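Ten past one in the morning, February, the shop on Etley Road with the heat off. Wanpen had her coat on over her other coat.

"Again," Ratree said.

Run 55. The arm woke up, shivered, went down. Stopped. Went down a bit more. The fan on the controler was the only sound.

They'd named it Curholm after the bus stop. Bad name. It stuck.
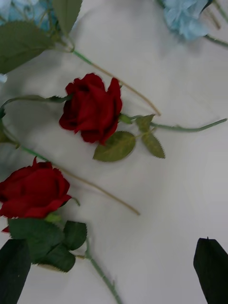 "It's going for the blue ones."

"It isn't. Wait."

"Ratree, it's going for the blue."

"Wait."

Her mother's shop opened at six. Her mother's hands didn't close all the way now, not before noon, and the bouquets still had to get made. So, a rose. Pick up one rose, put it in a vase. 50 tries in and all they had was a bent bracket and a bill for 2830.

The fingers came together. Too fast, Wanpen thought, too fast, and then they slowed, like somebody had told them too.

A stem lifted. Red on the end of it.

Neither of them moved.

"Don't breathe," said Ratree.

"I'm not."

It swung left toward the vase, and Wanpen reached for the phone to call her mother, who would be up, who was always up.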